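From: Liesbeth Verhoeven
To: Kowalchuk list
Subject: Re: [kowalchuk] Renumbering the back issues

Holger Solberg wrote:
> I propose we renumber the newsletter from the start. There are
> two issues 19 and no issue 20, and the index is a disgrace.
> I could have it done by December.

Holger, I admire the ambition, but please leave the second 19 alone. It has been wrong since before I joined and people have grown fond of it. Half the footnotes in the Vinard book cite "19 (the other one)", and I don't fancy writing to the author.

The index is another matter. Greltarari is in it under G, under T for "the Greltarari walk", and once under K, for which I may be to blame. If you fix those I'll buy you lunch.

On paper copies: I have 3 boxes of them in my kitchen and would like to have none.

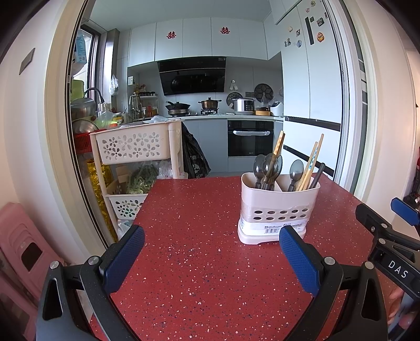

Postage to members abroad has gone up again, so I suggest we hand them out at the Roltetti meeting – one bundle each, no swapping, no returns. Anyone who wants the issue with the upside-down map should say so now. We printed 888 of those and I seem to have most of them.

Liesbeth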